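Section 6: Setting Up the Microwave Task

Okay, so you've made it through the arm start-up and the joystick practice, and now you get to do my favorite part. This section takes you from a bare table to an arm that can reach for a knob and turn it. I wrote it for new members of the Pasidthorpe Robotics Club, but if you've been around for a season already, please read the cautions anyway. Pei-shan Tai went over my first draft and added most of the good notes, so if something here saves you an hour, thank her.

Plan on one full club meeting for your first time through. After that it goes much faster — I can do it while the rest of the team is still arguing over snacks.

Last updated Saturday, December 29, 2018.

What you need

The arm, already bolted down and homed (see Section 3)
The microwave from the shelf by the door
The two-finger gripper, with the black fingers on it
The team laptop with Valton open (that's our control program, if you skipped Section 2)
A roll of masking tape and a pencil
The red stop button, plugged in and where you can slap it without looking

CAUTION: The microwave never gets plugged in for this task. Not to test the light, not to warm up your burrito. Tape the plug to the back of the case before you carry it over to the table.

CAUTION: One person drives, one person holds the stop button. If you're the one on the button, you don't also get to be on your phone. I've been that person and I'm still hearing about it.

Placing the microwave

1. Wipe down the green tabletop. Crumbs and tape gunk under the feet will make the microwave rock when the arm pushes on it, and you'll spend ages hunting for a problem in your code that isn't there.

2. Set the microwave down with the control panel on the side closer to the arm. The knobs have to be the near thing and the door the far thing. If you do it the other way the arm has to stretch over the whole front, and it runs out of reach right when you need it.

3. Measure 18 inches from the center of the arm's base to the closest front corner of the microwave. Make a small pencil mark at that corner and run a bit of tape along the outside of it.

4. Push on the side of the microwave with one hand, gently. It shouldn't slide. If it does, lift it, wipe the feet with a damp cloth, dry them off and try again.

NOTE: Take the tape up when you're done for the day. If you leave it, it bakes onto the table and Meredith (our scoring program, named by people who graduated before I got here) starts picking up the edges as if they were objects.

Checking the arm

5. With the power off, follow the cables along the arm with your fingers, from the base out to the gripper. You want enough slack for the wrist to twist all the way in both directions. A loop hanging under the wrist is fine. A loop that can catch on the edge of the table is not.

6. Power up and wait for Valton to show a green bar. Then set the speed to 20 percent. Leave it there! Everybody wants to bump it up after the first good run, and that's how we lost a fingertip last April.

7. Open and close the gripper 3 times from the laptop. Listen while you do it. A smooth whir is good, and a click at the end of each close means a finger screw needs a quarter turn.

Teaching the reach

Now the fun starts. You're going to save a few positions by hand, and Valton will string them together. Go slowly and save often.

8. Drive the arm to a resting spot well off to the side, clear of the microwave, and save it as HOME.

9. Bring it in from the side toward the control panel, staying in front of the face of the microwave the whole way. When you're a hand's width out, stop and save that as NEAR.

10. Creep in until the gripper is right beside the lower knob. We always start with the lower one, because the upper one needs a steeper wrist angle and it's a pain to learn on. Stop short of touching it and save the position as READY. The fingers should be in front of the panel, close to the right side of the knob, and the wrist should come in from the right.

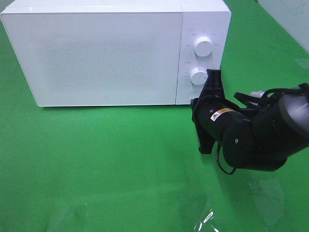
11. Open the fingers wide enough to clear the knob, then move in and close on it at the lowest grip setting. Save this as HOLD. If the microwave shifts at all when the fingers close, you're off center. Back out to READY, nudge over and try again.

12. Rotate the wrist a little at a time. Watch the knob and keep your eyes off the laptop. When it has turned as far as you want, save TURN, open the fingers, and back straight out.

Running it

13. Hit Play in Valton and let it go through HOME, NEAR, READY, HOLD and TURN. Your partner's hand is on the stop button for the whole run, start to finish.

14. Do 6 runs without changing anything, and write each one down in the log, including the ugly ones. Especially the ugly ones, please — I use those when I'm helping the next group.

If it goes wrong

The fingers slip off the knob: Go up one grip setting. If it still slips, check that the finger faces are clean. Rubbing alcohol and a paper towel will do it.

The arm stops before it reaches READY: You've probably got the microwave too far out. Go back to step 3 and measure again, from the center of the base this time and not the edge.

Valton says "lost Nomix": Nomix is the little board that runs the gripper. Unplug its USB cable, count to 6, plug it back in and home the gripper again. Your saved positions will still be there.

The knob turns but Meredith gives you zero: Check that you picked the right knob in the task menu. It defaults to the upper one, and I forget every single time.

When you've got your runs logged, send the arm to HOME, power down, and put the microwave back on its shelf with the plug still taped. Doors are in Section 7.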